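冬天的冰窟窿，应该不用排队入会

1/22/19

我第一次下冰水的那个早上，脚趾头疼得像被门夹了，嘴里喊的是家乡话，旁边一位戴毛线帽的老太太听不懂，但她冲我竖了大拇指。上岸以后我在木台子上站着，浑身冒白气，觉得自己能把整条码头扛回家。从那以后我就逢人便讲冬泳，讲到朋友们见我就绕着走。

所以先把立场摆出来：我喜欢冬泳，喜欢得不讲道理。这篇文章要说的是另一件事，就是我们城里这几处冬泳点，到底该怎么让人进去。我的看法很简单，Gruven湾那个新修好的下水点，应该向所有人敞开，白天开，晚上也开，不设会员门槛，不设介绍人，不设候补名单。

外地的朋友可能不清楚这里的情况。我们这儿能在冬天下水的地方，绝大多数归各个冬泳协会管。协会租一段岸线，搭一间更衣房，装一台水泵让水面不结冰，再配几把钥匙。会员交年费，领钥匙，想什么时候来就什么时候来。这套做法很老，也很管用，我自己就是靠着一把钥匙学会冬泳的。可是钥匙就那么多。去年四月我替一位刚搬来的同事去问入会的事，接电话的人语气非常和气，告诉我候补名单上排着2319个人。

我以为听错了，请她再说一遍。她又说了一遍，还补充说名单每年秋天清理一次，有些人搬走了，有些人改主意了，所以“动得比想象中快”。我同事听完以后去办了一张健身房的卡。

名单长，说明大家想来，这是大好事！十年前我跟人说周末去凿开的冰面里泡着，对方会问我是不是失恋了。现在办公室里一半人都有一双氯丁橡胶的小袜子。想下水的人多了这么多，下水的地方却几乎没有变，这才是要着急的地方。

Gruven湾是个例外，也是我写这篇文章的原因。去年秋天市里把那段旧驳船码头清出来了，拆了锈栏杆，重新铺了台阶，扶手一直伸到水面以下（谢天谢地，有人想到了这一点，很多地方的扶手正好在你最需要它的时候到头了）。台阶旁边是一间更衣棚，刷成了深绿色，里头有长凳、挂钩和一扇朝西的窗。棚子没有暖气，但是避风。对冬泳的人来说，避风就等于五星级。

现在的问题是谁来管它。区里正在征求意见，摆在桌上的办法有两种，一种是照老规矩租给某一家协会，由协会收费、发钥匙；另一种是由区里直接开放，找人负责水泵和除冰，别的尽量少管。我投第二种，投得很大声。

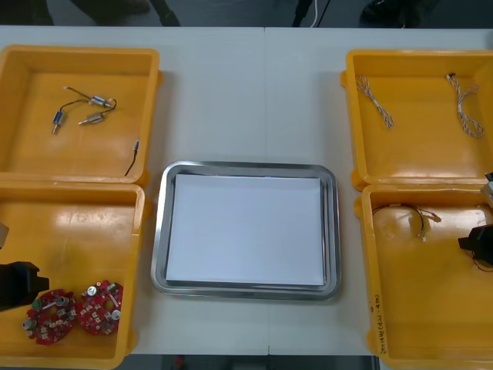 先说钱，反对的人总是先说钱。水泵要用电，台阶要撒沙，棚子要打扫，冬天天黑得早，灯也得亮着。我去翻了区里贴出来的预算草案，一整个冬季，水泵和照明的开销列的是2000欧元。我读了好几遍，怕自己漏看了一个零。一个区里的人都能用的地方，灯和水泵加起来是这个数，我觉得这是我见过最划算的公共开支，比路口那座没有人看得懂的喷泉划算得多，而且喷泉冬天还要关掉。

清扫和除冰另算，草案里这部分还空着。空着的地方当然要填，我也不想假装它不存在。不过台阶本来就在市政的步道上，步道本来就要除冰，推雪车每天早上从那里经过，多拐一个弯的事情。我希望写预算的人去现场站十分钟，看看推雪车是怎么开的。

再说安全。这一条我认真对待，冷水确实能要人命，第一次下水的人尤其容易慌，一慌就大口喘气，一喘气就呛水。有人因此说，开放就等于让没有经验的人随便往冰水里跳，协会至少有老会员看着。

我在协会里游了好些年，说句得罪人的话：早上六点，老会员在哪里？在被窝里。我一个人在黑漆漆的码头上下水的次数，多得不好意思告诉我母亲。钥匙能保证的是门锁着，它保证不了门里面有人照应。相反，我见过最安全的下水点都是人来人往的地方，你上台阶的时候脚滑了一下，马上有三只湿淋淋的手伸过来。人多的地方天然就有照应，这是我自己泡出来的经验。

Melaniia Karpenko也是这么看的。她在Zirnura湖边教初学者下水教了很多个冬天，声音很大，笑声更大，我那套下水前慢慢呼气的办法就是跟她学的。我上星期给她打电话，问她怕不怕开放以后有人乱来。她说怕啊，当然怕，她连自己的学生都怕。“可是想下水的人总会下水的，”她说，“你不给他台阶，他就从石头上爬下去。我宁愿他走台阶。”

Zirnura湖那边就是开放的，从来没有装过锁。我去过很多次，每次都觉得那里的气氛跟别处不一样。说得具体一点吧。协会的更衣房里，大家各有各的挂钩，没有人会明说，但你要是把毛巾挂错了地方，气温立刻再降两度。Zirnura没有这回事，你进去找个空钩子挂上就行。上个月我在那儿碰到一家三代，外婆下水，妈妈下水，小姑娘站在台阶上负责掐表，掐得极其严厉，外婆多泡了一会儿还挨了训。旁边有两个卡车司机，车停在路边，下水，上来，喝一口热茶，开车走了，前后连一刻钟都不到。他们要是得先排候补名单，恐怕这辈子也不会下水。

我喜欢协会里的朋友，挂钩的事我也只是抱怨几句。但一个公共的码头，用大家的税修起来的台阶，最后变成一把钥匙后面的私房，我想不通。

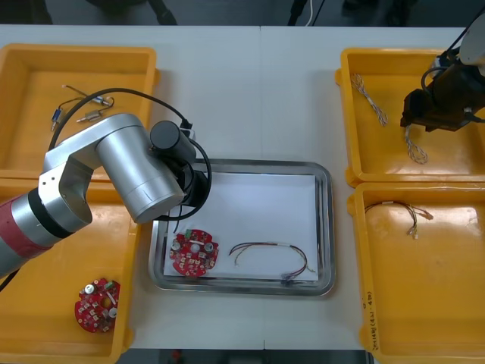
还有一种意见我觉得更有意思，是Aivar Urbonaitė在区里的意见会上讲的。他是我们协会里管水泵的，手巧，脾气倔，反对开放。他的理由跟钱没关系，跟安全也没太大关系。他说，一个地方要有人觉得它是自己的，才会有人半夜爬起来去看水泵停没停。协会的人会爬起来。区政府不会。

我坐在下面听，心里咯噔一下，他说得很对。去年最冷的那一阵，水泵的进水口让冰碴子堵住了，是他裹着大衣去掏的，掏到凌晨，第二天照样上班。如果没有他，那天早上我们看到的就是一块平平整整的白冰。这种事情没法写进预算，也没法写进岗位说明里去。

不过我还是想反驳一下。人为什么会觉得一个地方是自己的？我看来看去，是因为老去。Zirnura那边没有会员，却有一帮天天去的人，自己带扫帚，自己在门背后钉了一块小黑板，写上当天的水温。今天我去的时候写的是4度，后面画了一个笑脸和一条鱼，鱼画得很难看。没有谁安排他们做这些。你让一个地方天天开着，天天有人来，来着来着总会有几个人开始心疼它。Gruven湾要是开了，我敢打赌第一个拿着扳手去看水泵的还是Aivar，他嘴上再怎么骂也没用，我认识他太久了。

那天会后我跟他在车站又吵了半个多小时，错过了两班电车。他最后让了一步，说如果非要开放，至少得让懂水泵的人手里有控制箱的钥匙，别出了毛病先得打电话，再等人转接，再等人登记。这个我举双手赞成。钥匙留给水泵，门就不必上锁了。

说到晚上开放。征求意见的稿子里写的是晚上八点关门，理由是附近居民要休息。我专门在傍晚和夜里去那儿走过，离码头最近的住宅楼隔着一条马路和一片货场，倒是货场那边的装卸声大得多。冬泳的人有多吵呢？下水的那一刻确实会叫，我承认，我自己叫得就很难听。但叫完那一声就没了，在四周都是冰的水里，人没有力气聊天。

而且冬天最好的水在晚上。白天当然也好，有太阳的时候冰面亮得睁不开眼睛。可是天全黑下来以后，远处船坞的灯落在水上，你把下巴以下都泡进去，耳朵里只剩水泵咕嘟咕嘟的声音，那个时候你会觉得这座城对你特别好。下班晚的人，上夜班的护士，把孩子哄睡了才有空的爸爸妈妈，能去的也就是这个时候。八点关门，等于把他们又关在外面了。我建议至少开到十一点，周末再晚一点。灯可以调暗，大家也喜欢暗一点的。
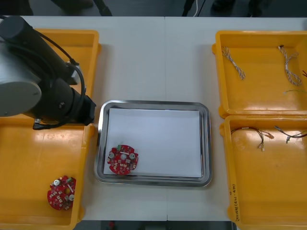 白色台面上方的机械臂，左侧是黄色塑料盒。

关于桑拿，我知道一定有人要问，我就一块儿讲了。Gruven湾没有桑拿，目前也没有修桑拿的打算，有些朋友因此觉得这地方不值得争。我的热情在这儿分成两半：我当然爱桑拿，下完水钻进热屋子，皮肤上像撒了一层跳跳糖，世界上没有几件事比得上。可是没有桑拿的冬泳也是完整的冬泳，甚至对初学的人更合适些，你会老老实实地泡短一点，穿衣服快一点，走路回家，一路上身体从里往外慢慢热起来。我每次走到面包房那个路口，手指就开始发烫，准得很，像有人在里头点了个小炉子。

将来如果有人愿意弄一个桑拿拖车停过来，我第一个买票。Savuteo那辆木头拖车去年在好几处岸边都停过，烧柴，里头挤得要命，窗户小小的，我在里面跟一位陌生的大提琴手肩并肩坐着，聊了很久关于膝盖的事。Kushnir咖啡馆的老板也说过，码头要是热闹起来，他们愿意冬天早一个钟头开门，卖热越橘汁。这些都可以慢慢来。先有人，后面的东西自己会跟着长出来，先把桑拿、咖啡、停车位统统规划好再开门，那大概要等到我孙子那一辈了（我还没有孩子）。

有一件事我觉得区里现在就能做，而且很便宜，就是立一块像样的牌子。现在那里只有一块“下水后果自负”，字很小，漆还掉了一半。我希望牌子上能告诉头一回来的人几句有用的话：别一个人来；喝过酒别下；走下去，别跳；先把气呼出来；手指不听使唤之前就上岸；毛线帽戴着，别摘。心脏不好、血压高的人先去问医生。再写上最近的路名和急救电话，字要大，要让睫毛结了霜的人也看得清。Melaniia说她可以帮着写，她那个嗓门要是能印在牌子上就更好了。

还有扶手。扶手很好，我前面夸过了，但它是金属的，湿手抓上去有点粘。缠一圈绳子就解决了，Zirnura就是这么缠的，缠得很丑，非常好用。更衣棚的地上最好铺点橡胶垫或者旧地毯，光脚站在冻硬的木板上换袜子，比下水难受多了。挂钩可以再多几个，长凳下面留出放鞋的空。轮椅能不能到水边，这次翻修没有考虑，坡道只修到棚子门口，我希望下一回改造能往前再走那么几米。我们协会有一位会员，每次都是朋友抬她下水的，她自己说像女王出巡，但我猜她更愿意自己来。

意见征集还在进行，区里的服务台可以拿到表格，网上也能填，一页纸，用不了多长时间。协会的朋友们，我也想请你们填一份，赞成反对都行，你们比谁都知道那台水泵什么时候会闹脾气，这些话该让区里听见。正在候补名单上的朋友更要填，你们人那么多，每人写一行字，也够他们念上一个下午。

至于还没有下过水、看到这里心里有一点点痒的人：周六早上我会在Zirnura，戴一顶橙色的帽子，保温壶里有姜茶，多带了几个杯子。你可以只把脚伸进去，也可以就站在台阶上给我们掐表。去年有个小伙子站在那儿掐了三个周末的表，第四个周末什么也没说，把羽绒服递给我，就下去了。上来的时候他满脸通红，头一句话问的是明天几点。

毛巾带两条，一条垫脚。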